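Re: [zenda-club] Spring demo: are we moving off the sim track or not?

From: Chiến Đoàn
To: zenda-club list

Replying inline because there is a lot in here and I only disagree with parts of it.

Yến Bạch wrote:

> Hi all, quick recap for those who missed the call. The proposal is that
> for the April demo we run the kitchen task fully in simulation, both
> arms, and show the policy clearing a counter. Training has finished on
> 2,149 generated episodes and the success rate on the last checkpoint
> looks really strong. I think we should commit to this now and stop
> splitting our time with the tabletop arm in the lab. The sim gives us
> new rooms for free and we can't break anything. If there are no
> objections by the end of the week I'll put it in the Skikasthorpe
> application as our main entry.
>
> I'd also like to drop the hand-written grasp code. It's 502 lines that
> only two people understand and the learned policy beats it.

OK. I have objections, so please don't put it in the application yet.

> Training has finished on 2,149 generated episodes

Generated how, though? I went through the config last night and every episode comes out of the same small set of room layouts with the textures swapped. I'm glad we have a lot of them. I'm less sure we have a lot of different ones. If you change the wall from plaster to marble and leave the counter the same height and the same distance from the base, the arms have learned one counter.

> the success rate on the last checkpoint looks really strong

On what? The eval script in the repo draws its seeds from the same range as training. I don't think anybody did this on purpose, it was like that in the version we inherited from last year's group. But we can't quote that number to judges. Somebody is going to ask about held-out rooms, and "we'll get back to you" is a bad answer from a club that has had since fall.

I'd also like to know what counts as success. Right now the checker only asks whether the target object ended up inside the goal region when the timer ran out. It doesn't care if you knocked the rest of the counter onto the floor on the way. Quách has a collision log from the fall, and I'd want a column for that before anyone says "strong."

> The sim gives us new rooms for free and we can't break anything

I'd turn that second part around. Not being able to break anything is why I don't trust it. On the tabletop arm we found out in one afternoon that the gripper was closing too early. In sim the same code passed every time, and we would still think it was fine.

> I'd also like to drop the hand-written grasp code

Please no. Nobody loves that code, me included. But it's our only baseline, and if we delete it we can't show that the policy beats anything. Move it to its own folder and leave it alone. I'll write the comments if that's what is bothering people.

So you can see I'm not arguing from memory, I pulled a view from the kitchen set and wrote up what I'd want fixed. It's pasted in from the club log, so excuse the formatting.

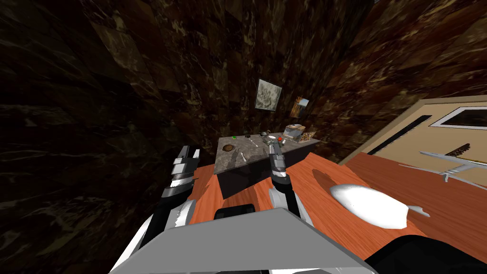
SKIKASTHORPE, Sunday, January 17, 2021

Kitchen set, both arms at the counter. Right gripper is just in front of the white plate and the small red object. Left gripper is over by the round brown item at the left side. There's a spoon lying between the things we care about, and our task list doesn't mention it at all. Is the policy supposed to work around it? The checker wouldn't know either way.

Second item, the floor. There's a large white oval dish or something like it on the boards to the right of the right arm, with a small white piece next to it. Does an object on the floor count against the run? I looked for a rule and couldn't find one. I'd like it written down before we run another batch.

Third, the small stuff. I can't tell the tiny green object at the back from a rendering glitch at this resolution, and I'd bet the vision side has the same trouble. Can we get a higher resolution camera pass on even 18 rooms and see if the numbers move?

(end of log)

What I'd agree to: we hold out 5 layouts that have never been near training, rerun the eval with the Zernasus seeds, count dropped objects as failures, and run the old grasp code on the same rooms. If the policy still wins, I'll help write the application myself. If it doesn't, we go back to the tabletop arm for the demo and show something smaller.

Yến, can you send me the layout list? The copy in the shared folder is missing the last page.

Chiến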